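Folding demos with handheld grippers: the cloth part goes fine, but the policy hesitates at the first corner. What am I doing wrong?

Posted in Teaching by Demonstration, 12 December 2025
Asked by kesow_bench

Hi all, long-time reader, first time asking, so please be patient with me if this has been covered before. I did search, I promise!

I've been recording cloth demos with a pair of handheld grippers since July. The task is as plain as can be: a cloth starts out crumpled on the table, you spread it, fold it in half, fold it again, and let go. I have 80 good recordings and I trained on 60 of them, keeping the rest back for checking. The arm we play it back on is a two-arm Vondton, and our parts are tracked from marker cubes, plus a camera on each gripper.

The trouble is the very first grab. The arm comes down nicely over the cloth, then hovers and dithers and sort of paws at it, as if it can't make up its mind which wrinkle to go for. Once it has hold of something, the rest is surprisingly good – I nearly cheered the first time it made the second fold. But getting to that point can take ages, and out of my last 11 tries it gave up on four.

I'm wondering whether I should simply record more, or whether there is something in the way I move that I ought to change first. I'd hate to spend another month making the same mistake over and over. I also can't decide whether to stand on the same side of the table every time. Any thoughts very welcome, even the blunt ones.

endale_folds

Oh, I have been exactly where you are, and I feel for you. I don't think you need more recordings yet. I think you need to watch the ones you have, and I mean really sit down with a cup of coffee and watch the first few seconds of every one of them, because that is where the trouble almost always lives.

When we fold by hand, we choose the spot to grab before our hands even start moving. Our eyes do it for us, and we hardly notice. Then we pick up the grippers and do the same thing, only slower, and we wait over the cloth while we decide. The learner sees a gripper hanging in the air with nothing going on, again and again, and it copies the hanging. So mine did, anyway, for the whole first batch.

Our setup is very ordinary, and I doubt it's far from yours: one cloth, one white table, a gripper in each hand. 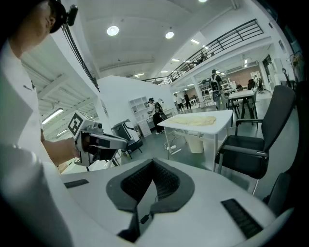
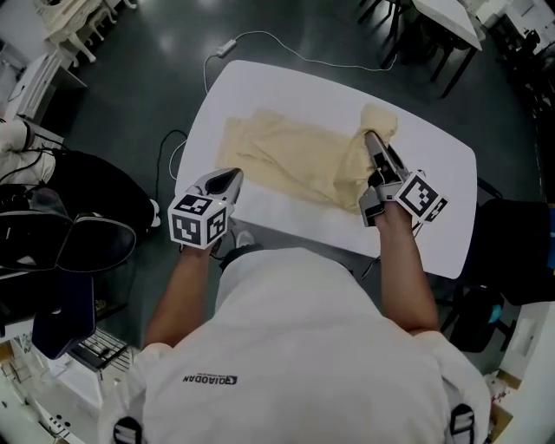
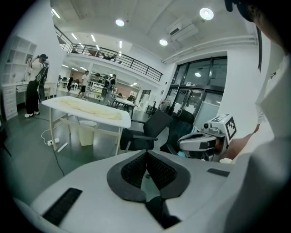
So, what helped me. Before you press record, look at the cloth and pick your first pinch. Say it out loud if you like ("the high bit on the right") and then start the recording and go straight there. Don't rush it, just keep moving the whole way down. If you change your mind halfway, stop and throw that one away. It hurts a little to throw them away, I know.

The second thing is to give yourself a rule for choosing and stick to it. Mine is that I take the tallest fold on the right side with the right gripper, lift it, and then the left gripper goes for whichever edge has come free. It doesn't have to be a clever rule. Two people on our team had different habits, one always going for a corner and one always going for the middle, and when we mixed their recordings together the arm tried to go somewhere between the two and closed on nothing at all.

Third, check how far you open the jaws. I was opening mine all the way every time out of nerves, and then pushing down too hard to make up for it. Open a bit wider than the fold you want, come in low, close, and wait one beat before you lift. That beat is the only pause I would keep on purpose.

As for which side of the table to stand on, pick one for now. Change how the cloth is crumpled instead – toss it down differently every time, and let it land near the edge now and then. Once the first grab is steady you can start moving yourself around.

One more small thing, and then I'll let you go. Watch that you don't tip your wrists so far that the marker cubes turn away from whatever is tracking them. I lost a whole afternoon of work to that. The motion looked fine to me while I was doing it, and then the track had a jump in it right at the pinch.

liridance_2912

more data. 80 is nothing for cloth. I had the same hovering and it went away when I had a lot more, didn't change anything about how I moved

vondton_shed

I agree with most of the long answer, and I'd add one cheap test before you record anything new. Take your existing recordings and trim off the waiting at the start, so each one begins when the gripper starts coming down. Train on that and see. It cost me one evening, and the hovering dropped by more than half on our table, though yours may be different.

If trimming helps a lot, you know the pauses were to blame and you can re-record with some confidence. If it does nothing, I would look at the lag between your camera pictures and your gripper positions. A small mismatch hardly shows while the arm is traveling, but it matters a great deal when the jaws are closing on something as thin as a cloth.

Please don't trim the ends, by the way. I did that too, in a burst of tidiness, and then the arm never learned to let go.

kesow_bench

Thank you all so much! I watched the first twenty seconds of a whole pile of them last night and, oh dear, yes, I hover. I hover in nearly every one. I'm going to try the trimming tonight, and then record a fresh batch with the tallest-fold rule. I'll come back and post how the first grab looks after that.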